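Vrettos opens teaching bench for robot arms at Curkgate

Vrettos has opened a teaching bench at its Curkgate site, where staff from partner organisations may learn to guide a robot arm through everyday table tasks. The bench has been in use since January and is open to visiting groups each Friday.

Under the Vekis programme, an operator works the arm by remote control while its movements are stored. The recorded runs are then used to train the arm to repeat the task on its own. The first set of tasks deals with tableware and play food, including the picking up of a ketchup bottle. 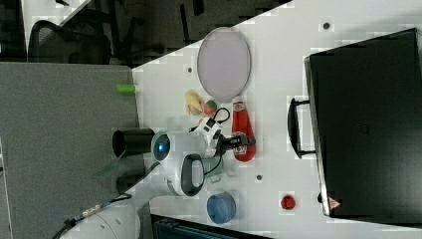
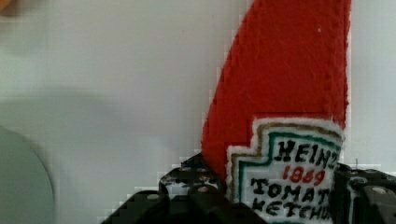
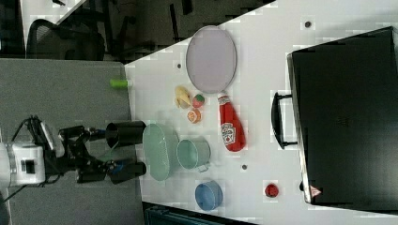
Table work at the Curkgate bench.

The programme has collected 455 recorded runs to date and aims to reach 1,000 before the present phase closes. Runs in which the operator hesitates or drops an item are kept and marked as such – they will be used later in a separate study of errors.

New operators receive a half-day introduction and must complete 10 supervised runs before their work is added to the main collection. A total of 33 people have now met this requirement. No previous knowledge of programming is needed.

A second bench is planned at Dristanero, where the same tasks will be taught with a different table layout. Vrettos wishes to establish how far a skill learned at one site can be carried over to another without fresh teaching. Organisations that wish to send staff to either site should apply in writing to the programme office at Curkgate. Places are limited to two for each organisation.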